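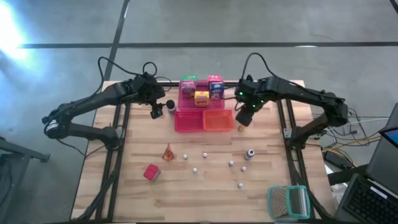

Panberg, 30/08/2025

Planner picks the far item with the wrong arm

Posted in: Software / Planning

guven_o
We run two arms, one either side of a butcher-block table. The task is tidying: small goods from the tabletop go into the two baskets at the back, and nothing on the pink tray gets touched. Perception is fine on the boxes and the pyramid packet. My problem is arm assignment. The planner (Huso, default cost) gives each item to the nearest gripper at the moment of planning, then replans after every pick. With items near the middle it flips between left and right, and sometimes both arms set off for the same white ball before one of them gives way. Over 309 logged picks the median wait on a flip was 4 seconds. Has anyone fixed this without writing their own scheduler?

Hala Tahiri
Add a switching penalty. In Huso it's assign.hysteresis and it ships as zero. Start at 2 and raise it until the flipping stops.

guven_o
Tried it at 2. Fewer flips, but now the left arm reaches right across for balls the right one could have had, and the planned path goes close to the tray.

weldu_g
That's what a penalty will do if your cost is straight-line distance. Both your grippers park pointing in over the back half of the table, so distance from the gripper tells you very little about how hard the reach is. Use joint travel instead. Priltetti has a plugin for it and it works with Huso.

Hala Tahiri
I don't agree that it needs a plugin. Joint travel is slow to work out for every pair of arm and item, and he replans after every pick. Split the table down the middle, give each arm a side, and only let the planner choose inside a narrow shared strip.

weldu_g
And when everything is on one side? Half the machine stands idle.

Hala Tahiri
Then it stands idle. I'd take that over two arms going for one ball.

Yanling J
Separate point. Look at the balls before blaming the planner. They're all white and several are fairly close together. If your tracker swaps the labels between frames, the planner sees a new target and reassigns it. We had nearly the same fault and it was entirely in tracking. Log the object IDs next to the assignments and see whether they change together.

guven_o
Logged them. Most of the flips line up with an ID swap, but not all. The small red-topped box flips too and its ID never changes.

Yanling J
So you have two faults. Fix the IDs first or you'll be tuning the cost against noise.

ekrem
Also check the cable limits in your model. You've got cable loops standing up above both grippers, and our collision model ignored ours for months. Once we put a rough capsule around each loop, a lot of the paths across the centre were thrown out, and the arm choice settled down with them.

weldu_g
Capsules on cables make the planner far too careful in my experience. It'll refuse good picks near the baskets.

ekrem
Ours are small. It refuses a few.

guven_o
Plan for September: lock the IDs during a pick, then try Hala's shared strip, then joint travel if the box still flips. Will post the logs from each.

Hala Tahiri
Post the strip width as well please.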